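Paid participants wanted: household and shop chores, by hand and by robot arm

Brusbridge is looking for people to take part in a study this July. We want to know which everyday chores a machine can do at a useful speed, and which still need a person. You don't need a technical background.
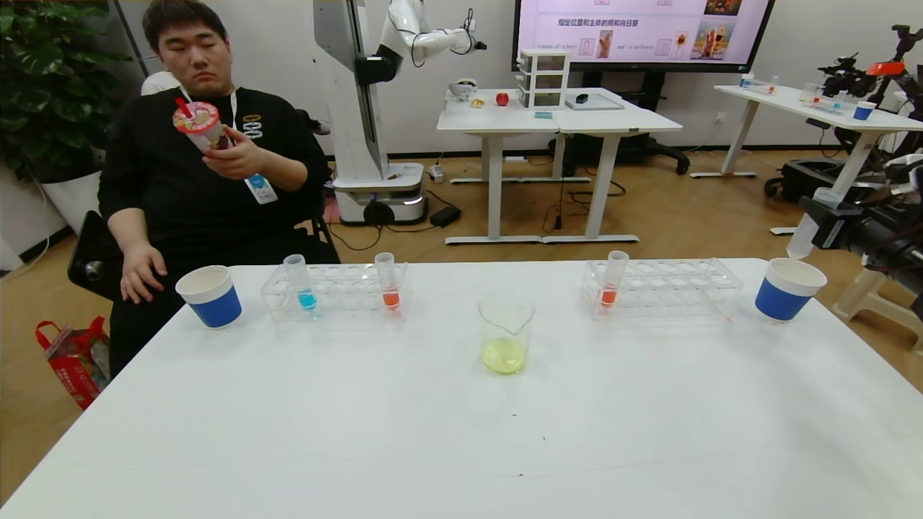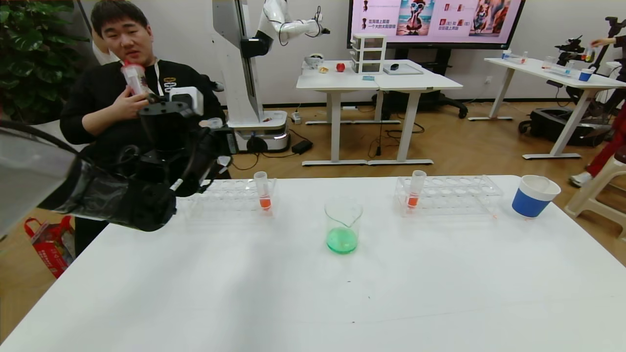
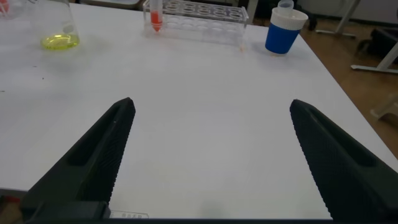 Test tubes, racks and colored liquid on the white table.

Pouring and sorting small items make up one part of the study. The other parts are closer to home: folding towels, loading a dishwasher, restocking a shelf and wiping down a counter. You will do each chore yourself first, at your normal pace. Then you will guide a pair of robot arms through the same chore, and last you will watch the arms try it alone and score the result on a short form.

Our arms are slow at most of this. In the spring round they finished about 70 percent of the shelf tasks and far fewer of the towels. Please score what you see and don't be generous.

We are looking for 75 adults. Cleaners, stock clerks, kitchen staff and people who run a busy household are especially welcome. You should be able to stand for an hour at a time and lift 8 pounds. Both left- and right-handed people can apply.

Sessions last three hours, including a break. Evening sessions are on Wednesday only. You will be paid at the end of your session, and parking is free.

To apply, write to Malou Stougaard at the Brusbridge front desk with your name, the kind of work you do and the times you can come. Questions about the arms go to Nelu Manole.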